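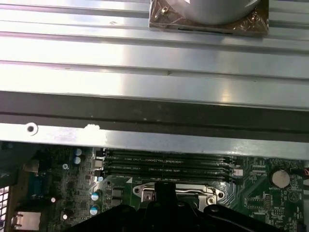 6. When the arm stops over the socket

Sooner or later your arm is going to fault right on top of an open board, and the first time it happened to me I did everything wrong! I hit Reset, the controller tried to finish its old move, and one finger went down into the contacts. That was a 610 fault (force limit on approach), and it cost Sodbridge a whole motherboard.

So please do it in this order:

1. Press Hold. Leave Reset alone for now.
2. Read the code on the pendant and write it in the log, even if you've seen it a hundred times.
3. If the jaws are empty, switch to Jog, set speed to 30, and raise the arm straight up. Z only! Any sideways move down there and you'll catch the case metal or a memory latch.
4. If the jaws are holding a processor, don't open them. Go to step 5. 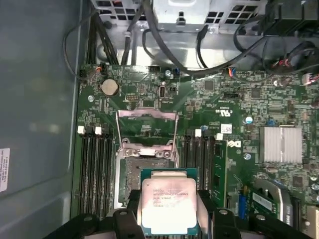

5. Keep grip power on and put your free hand flat under the part (wrist strap on, please) before you jog up at speed 30.
6. Once you're clear of the case, set the part in its tray and run Home.

CAUTION: Cutting the 24 V supply releases the jaws. Nestor and I both learned this the expensive way.

Note: If you get 610 twice in a row on the same board, stop and redo the socket teach from section 4. Raising the force limit will make the fault go away, sure, but then you've got bent pins and no warning.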